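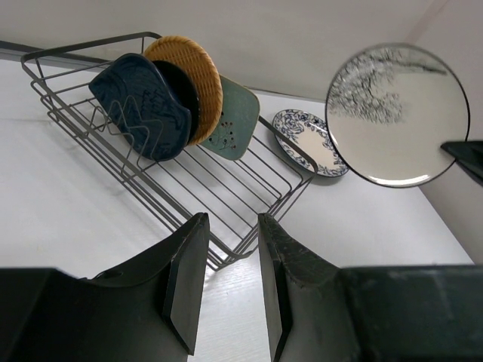
*Plates and the dish rack.*

So I finally closed my euro position on Monday night, after staring at it since the middle of last month. I bought dollars against the euro through Funden back when everybody in the Comeck chat was sure the slide would keep going, and for a while it did (I was up 411 bucks at one point and feeling very clever!). Then it just sat there, drifting sideways, and I kept moving my stop like you're not supposed to.

I got out with 270. Fine, I'll take it!

What bugs me is the swap charges. Funden takes them every night, and I never add them up until the end of the month. Parri charges less but their app froze on me twice during a rate decision, so I only keep some 800 dollars over there for small trades in the yen.

Next up is the Swiss franc, I think. The Grarero newsletter likes it into December, but they liked the pound too and I still have the bruises from that one. I'm going in with 2 small orders, stops set before I hit the button, and no touching them after dinner.

If you trade the franc, tell me which hours you stick to – mornings have been awfully slow for me.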